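New workbench, new pegboards and room for all your little bits: Girden opens its wire bench in Kollesville

KOLLESVILLE — I've been asked to write this announcement the proper way, with a quote from myself in the third person, and I just can't do it. So hello, I'm Ayane Hayashi, I look after the shared workshop at Girden, and I'm so pleased to tell you that our wire bench opens to members this April!

If you've ever tried to strip a bit of hookup wire on a kitchen table, you'll know why I've been going on about this. The old bench was a door on trestles (sorry, Minoru, it served us well) and every clip, offcut and eraser ended up on the floor by suppertime. The new one has a big white top and a white pegboard standing up behind it, so the small stuff finally has somewhere to hang. Green pegs and clips are my favourite colour choice of the whole project, and I'll defend them to anyone.

The fit-out came in at $2,640 against a budget of $3,000, and what's left over is going to hooks. Isamu Katayama did the measuring and Takeshi Tsuchiya drove the panels over from Brundbridge in his own van, then stayed to help carry them up.

At the bench and the pegboard:

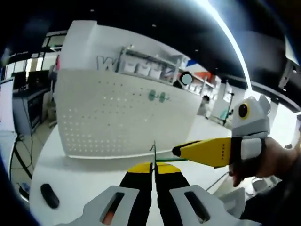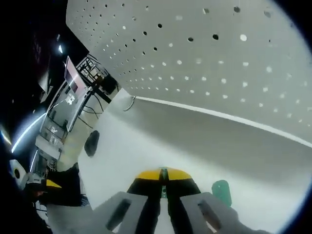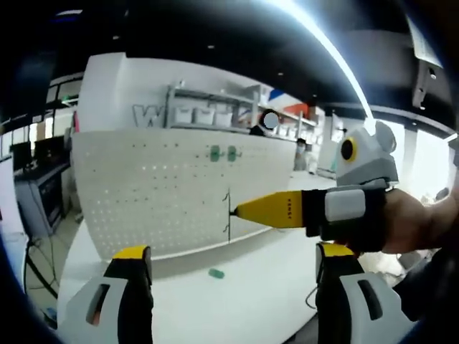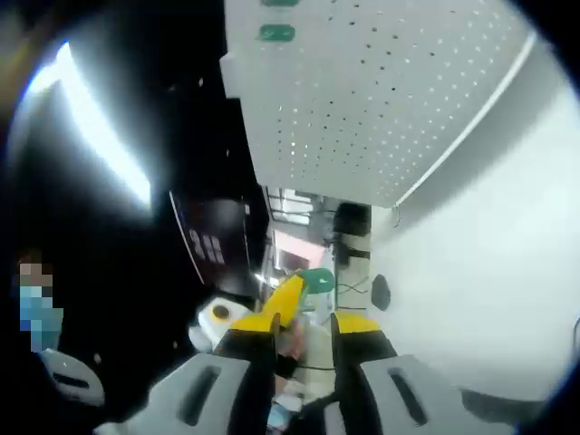 Do I need to bring my own wire and hooks?
Bring your own wire if you're particular about gauge, otherwise help yourself to the offcuts bin. Hooks and pegs stay with the board, and we'd love it if you put them back when you're done.

Members can book the bench in two-hour blocks, with up to 5 people at a time. We have 54 members on the books now and I'd guess half of them have already asked me about evenings, so yes, evenings are in! The last block starts at 7 p.m.

Renji Tsuchiya is running a beginners' session on stripping, twisting and tidying wire — bring a project if you've got one on the go. It's free for members and $5 for a neighbour or friend you drag along. Amano Hardware in Kollesville is lending us hand tools for the first month, and if you fall in love with a pair of cutters you can talk to them about buying your own.

A few housekeeping notes. Coffee stays on the side counter, please. Labels for your storage bins are in the drawer by the door, and any bin without a name on it at the end of the month goes back into general use.

To book, ask at the front desk or leave a note for Ayane Hayashi, Girden, Kollesville. Media are welcome to drop in too, just let me know you're coming so I can clear you a stool.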